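26 Dec 2021

1/ I promised in the summer to write something on how we collect examples for the cable project. The office in Ekstead is closed this week and I have tea, so I will do it now. It will be long. Please mute me if you came for the bicycle photos.

2/ The project is called Baidoo. The goal is small on paper: a two-arm robot should do simple jobs at an equipment rack. Take a network cable out of a port, put it in another port, move the cable away when it hangs in front of something, take packing material off a new unit.

3/ We do not program these motions. A person drives the arms by hand with a pair of leader arms, the robot follows, and we record everything. Camera pictures, joint positions, gripper opening, time. One recording from start to finish we call an episode.

4/ On Friday we stopped at 609 episodes. My plan from the beginning was 4000. You can see that I am not a good planner.

5/ What takes the time? Before this job I would have said the driving. The driving is perhaps a third of my day. The other parts are preparing the table, deciding if an episode is good, and writing the sentence that goes with it.

6/ First, preparing the table. A learning system learns what is the same in all your examples, also the things you did not want to teach. Our first 50 episodes had the rack in exactly one position, because I had put tape marks on the table and I was proud of my tape marks.

7/ The model from these 50 was very good at reaching to my tape marks. When we moved the rack by the width of a hand, it closed the gripper in the air beside the port, very calmly, and then made the pulling motion. It pulled nothing, and it went home satisfied.

8/ So the tape is gone. Now the rack turns a little and shifts a little between episodes. The cable starts in another port, or it takes another path down. The things in front change too. I keep a list of changes on a paper sheet and go through it from top to bottom, then from bottom to top.

9/ I tried to do it "randomly" from my head and this does not work. I looked back at two weeks of my random positions and the rack was nearly always turned to the left. I am right-handed, maybe it is this. The paper sheet has no hands.

10/ Second, the soft things. A rack is stiff and stays where you put it. A cable has its own opinion, and bubble wrap is worse. If you grip it in the middle, the edge goes somewhere you did not ask. Two people can drive the same task and the wrap ends in two different shapes, and both are correct. 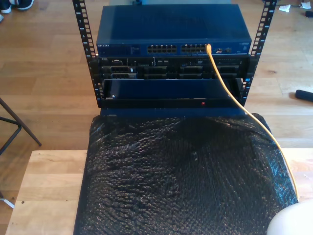
Small rack on the wood table: NETGEAR switch at the top, Dell server below it, yellow cable hanging down over the black bubble wrap.

11/ The yellow cable is the easy one for the camera. It is bright and almost everything near it is dark. We also have a black cable and a gray one, and with those the success of the model drops so much that I prefer not to write the number before I have measured it in a proper way.

12/ Black wrap in front of black equipment is a situation I like very much for the data and hate for the driving. The creases shine, and in the wrist camera a shiny crease can look like an edge you could grip. I have closed on a reflection more times than I will admit to my manager.

13/ The rule we made: if the operator misses a grip and corrects it in a natural way, the episode stays. If the operator misses, stops, thinks, and makes a strange movement that no one would want from a robot, the episode goes out.

14/ "Natural" is a weak word for a rule, I know. We argued a whole afternoon at Keltley (this is the company, for those who are new). At the end we wrote down short descriptions of nine kinds of mistake, with keep or discard next to each one. It helps. We still disagree on number six, which is letting go of the cable too early and catching it again.

15/ Why keep mistakes at all? In the beginning I threw all of them away. I wanted clean examples. The model learned from people who never miss, so when it missed it was in a place it had never seen, and it froze or it started to shake. After we put the corrected misses back, it began to try a second time. I was very happy that day.

16/ There is a limit. If too many episodes have a miss, the model learns to miss first and then correct, like this is the normal procedure. I have seen it do this. It went beside the port, paused, and moved over, every single time, as a small ceremony.

17/ Third, the sentences. Each episode has a written instruction. "Unplug the yellow cable from the switch." "Move the cable to the side." Our tool for this is Kerar, which plays the recording and gives you a box to type in. It is a simple program and I have no complaint except the font.

18/ For a long time I wrote all sentences myself, and English is my third language. So the model learned my English. A colleague said "yank that cord out" and it did nothing. Since then three people write for the same episode and no one is allowed to see what the others wrote.

19/ You find out how different people see a table. I write "the lower box". One colleague writes "the blue unit". Another writes "the thing under the server". All good, all stay in. We only fix it when the sentence is wrong, for example when it says left and means the robot's left.

20/ Left and right was a disaster, by the way. Some of us wrote from the operator's chair and some from the camera's side. I checked the whole set again and 242 instructions had a left or a right in them. I read each one against its recording. This was my first week of December and I do not want to speak of it more.

21/ The decision now: left and right are always as seen in the top camera. It is printed on a paper next to the screen. If you start a project of this type, please choose this on the first morning, before the coffee.

22/ Some people asked about the background. Do we clean the floor, do we hide the other things? No. We do not arrange a beautiful background. If the model only sees a perfect empty room, then one shoe or one bit of paper is a big event for it. A normal messy floor is good medicine.

23/ But the mess must also change! We had a month with the same things lying in the same places, and I am quite sure (not proven) that the model used them to know where it was. Now I move things at lunch and again before going home – not with a list, only with my foot.

24/ The light. We have a window. In the morning the metal lids look almost gray, in the afternoon they are much darker. I first closed the blind to get equal light, then I understood I was repeating my tape mistake, only with the sun. The blind is open now. I write the hour in the episode notes.

25/ Tired operators. After an hour and a half of driving, my movements get short and jerky, and I can see it in the curves before I feel it in my shoulders. We change operator after forty minutes. The curves became nicer and so did the mood.

26/ Also, different operators are different data. One of us approaches each port from above, slow like an elevator. Another comes from the side and fast. With only one style the model is smoother. With both it handles more positions, but sometimes it starts one style and finishes with the other, and the cable does not enjoy it.

27/ I do not have an answer for this. What we do now is let each person drive each task the same number of times, so at least no style belongs to only one task. If you have a better idea, my messages are open.

28/ Pulling a connector. The small plastic tab must be pressed before you pull. With two fingers of a gripper you must be at the right height, or you pull against the lock. In our recordings we start the episode again if the tab was not pressed, and we keep no episode where the operator used force. This is the one rule with no discussion.

29/ Plugging in is harder than pulling out, by far. I have to look at the wrist camera and the top camera both, and my eyes jump. A person with the cable in the hand just feels it. The leader arms give me almost no feeling. In January we want to try a version with some resistance in the handles.

30/ Storage, because someone always asks. We keep everything, the discarded episodes too, in a separate folder with the reason written in. Twice already we changed our mind on a rule and could take episodes back from there. If I had deleted them, I would have had to drive them again.

31/ My advice if you are starting: train something after the first small batch, even if it is silly. We waited too long because we wanted "enough". The silly model showed the tape problem in one morning. I would have recorded it ten times more without noticing.

32/ And watch your own recordings. At normal speed, with no phone in the hand. I watch the whole day's work each Tuesday and it is boring, and I always find something: a camera that was bumped, a sentence from another task, a sleeve.

33/ Next for us: more black cable, more wrap in different folds, and a second rack with another order of the units. I will write again when the number is bigger. Now I go to eat what is left of the cake.

Filed under: Robots & Automation | Learning Systems | Long Threads

Comments (5)

gripperfriday
Number six should be keep. If the robot drops the cable I want it to catch it again. Your colleagues are wrong.

ml_on_a_budget
Do you split train and test by episode or by day? We split by episode and got fooled, since two episodes made one after another look almost identical.

Author reply
By day, and also by operator for one of the tests. By episode we got a very nice result that was not true.

patchpanelpat
I work in a server room and would pay for a robot that only does the "move the cable away" part. You can skip the rest.

northwindow
Where are the bicycle photos?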